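Every July the Kiani wildlife center takes in more fledglings than it has room for, and every July most of them did not need to come. Last year the intake log showed 1,740 young birds. Signe Westerberg, who runs the nursery, thinks a phone call would have kept many of them in their own yards.

I think the center should require that call before accepting any healthy-looking fledgling. A feathered young bird hopping under a shrub is usually being fed by its parents. Putting it in a shoebox and driving it 40 miles takes it away from them.
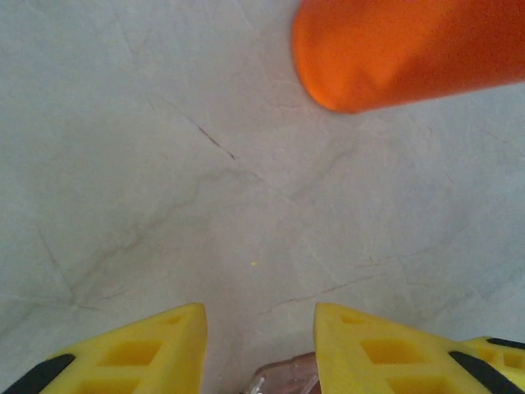

The objection I hear most is that callers can't judge an injury. Some can't, and the person answering should ask simple questions. Is a wing hanging? Has a cat had it? Is there blood? Any yes means bring it in. People also worry about what they find on the ground near a bird, and they should describe it carefully. A pale marble-patterned floor with thin reddish-brown veins in it can fool someone who is already upset, and Hoi-yan Su at the front desk has learned to ask what the floor normally looks like.

Two people on the phones for the season would cost less than the extra feed, and the nursery would have space for the birds that need it. The board votes on next year's budget soon. I hope they fund the phones first.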